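Notes from the Second Floor: The Great Plant Census

When we moved into Mellor House in February, the landlord's welcome pack promised "abundant natural light". What it meant was that the south side gets all of it and the north side gets a view of the Florton Road bus depot. The plants have noticed. So have the people on the north side, but the plants are easier to move.

Facilities has now finished counting the greenery, a job that took one person most of a morning and a good deal of tact. We own 177 plants across the building, of which 28 are officially poorly and 5 have been dead for long enough that their owners had started to think of them as sculpture. Those have gone. If your desk looks emptier than usual and you'd like to hold a short service, the small meeting room is free most lunchtimes.

The chief cause of death was kindness. Almost everything we lost had been overwatered, often by several people who each believed they were the only one who cared. The fern by the lift was on at least three separate rotas, two of them secret. It was standing in a saucer you could have kept newts in.

From now on, the rule is simple. If there's a green peg on the pot, it has a keeper, so please leave it alone. If there's a yellow peg, it's looking for one, and you may put your initials on the peg and take it on. Before watering anything, push a finger into the soil up to the first knuckle. If it feels damp, go and make a cup of tea and give the plant none of it. This includes cold tea, which somebody on the first floor swears by and which we'd like to stop finding.
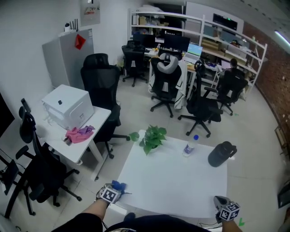
Pothos in a white pot, with a water bottle on the same table.

Pothos is what we'd suggest for anyone new to this. It puts up with dim corners, missed weeks and central heating, and when it's thirsty it droops in a way even the sales team can read. Give it water and it usually picks itself up again without holding a grudge. Snip off a length below a leaf joint, stand it in a glass, and before long you'll have roots and somebody to give it to. Do keep it out of reach if you bring your dog in, as it's not good for them to chew.

We have 40 cuttings to give away, courtesy of Clustus on the ground floor, who have more trailing stems than shelves. They'll be on the kitchen windowsill from ten in the morning, one each to begin with. Jumix have asked whether they may take a tray for their reception. They may, once they return our watering can.

The cactus in the post room isn't part of the scheme. It's doing very well, has never been watered by anyone who'll admit to it, and would like to be left alone.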